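Vakora Two-Arm Set

Recordings made by the Humphreys student robotics club for its summer project. The set has 400 episodes, 200 with dishes and 200 with jewelry.
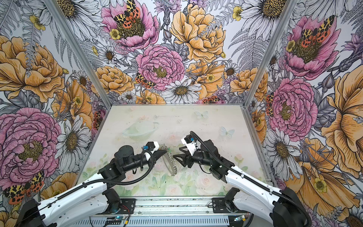 Episodes are stored one per folder, with joint positions in a CSV file. Some 5 episodes have gaps in the log and are listed in gaps.txt.

Jewelry folders start with J.
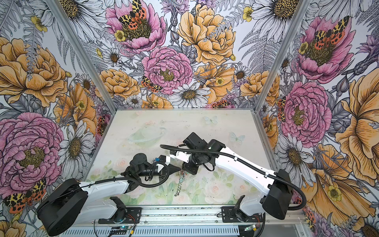 Bracelet between the two grippers.

Dish folders start with D. Both arms are logged in every episode.

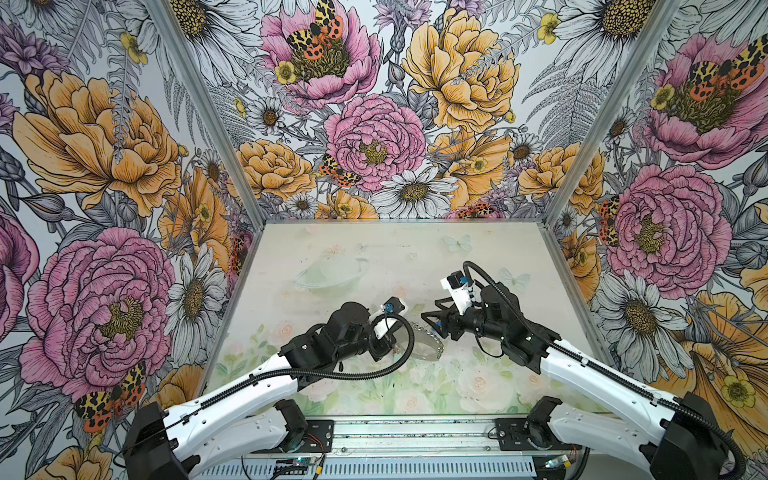 Clear round object in the left gripper.

To replay an episode, use the Zeltonon script, version 2. The June version reads the columns in the wrong order.

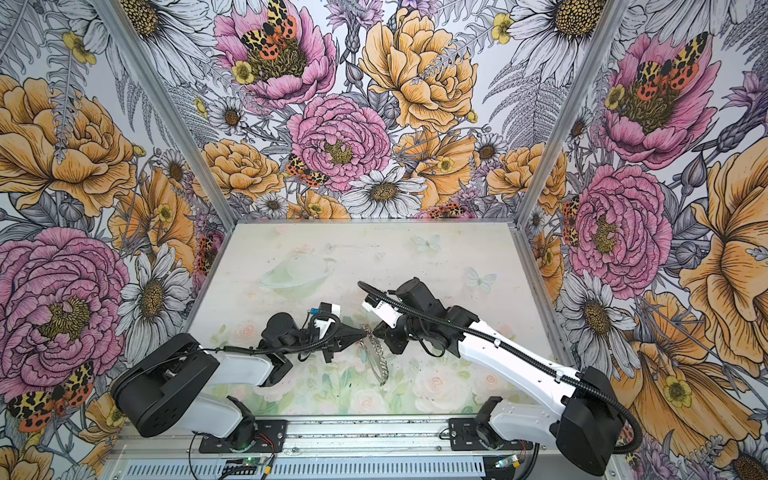

Last changed: Sat 31 August

Club members may use the set in class projects.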